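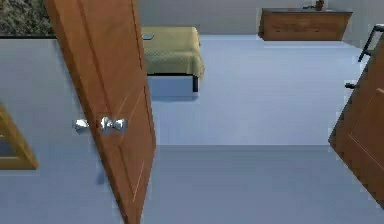 A paneled door, partly open.

Let the long cut be the long cut

January 26, 2019

I saw Gravden twice this month, and I saw two different films. The first was the 155-minute version that played for four nights at the Tindard. The second was the 121-minute version that is now going out to streaming and, I assume, to everyone else. I think the shorter one is a mistake, and I think it is a common kind of mistake with documentaries.

For anyone who missed it, Gravden is Lærke Steinarsdóttir's film about a family that digs graves by hand for a group of rural parishes. The father is close to retiring. His daughter drives an old Honda from one churchyard to the next with the shovels in the back, and she hasn't decided if she wants the job. There is no narrator, and very little is explained. A lot of the film is people digging, eating lunch, or waiting for the ground to soften up enough to dig again.

The long version is slow. I'll admit I looked at my watch during the first hour. There's a stretch where the father cuts the turf off a plot in squares and stacks it, and it goes on until you know how he does it and could probably do it yourself, badly. A couple behind me left during that part. I don't blame them. It isn't for everyone, and a film about digging doesn't owe anybody a fast start.

But by the time the family is asked to dig a grave for a neighbor they all knew, the audience has already seen the job done from start to finish. So when the daughter stops halfway and climbs out and sits down, you understand exactly how much is left to do. You don't need her to say anything, and she doesn't.

In the short version, the turf cutting lasts a few seconds. Then there's an interview, apparently shot later, where the daughter says the neighbor's grave was the hardest one she ever dug. I believe her. I just didn't feel it the second time, and I had the advantage of already knowing the story.

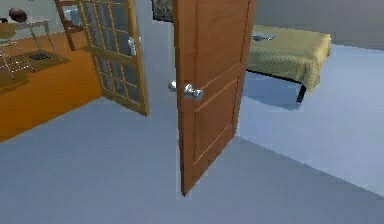
The usual argument for cutting is that people at home won't sit still. Maybe that's true. People at home also watch whole seasons of a cooking contest in one weekend, so I have my doubts about how short our attention really is. What they won't sit through is something they've been told is difficult. If a distributor is nervous about a film, that tends to show up in the way it gets sold, and the running time is the first thing they want to fix.

There is also a practical argument, and it's a better one. A shorter film is easier to schedule, and a director who wants to make another film needs this one to be seen. Steinarsdóttir approved the new cut, as far as I know, and I'm not going to tell her how to pay her bills. If the choice is the short version or nothing, I'd take the short version.

I don't think that was the choice, though. A streaming service doesn't have a second showing to fit in at nine. It can hold both versions, label them clearly, and let people pick. Fiction films get this treatment all the time – some of them have had so many director's cuts that I've lost track. Documentaries almost never do. We seem to think of them as information, and if the information is still there after the trim, then nothing has been lost.

The Tindard is bringing the long version back for one more run in February. I'd go to that one. Eat something first, and give it the first hour.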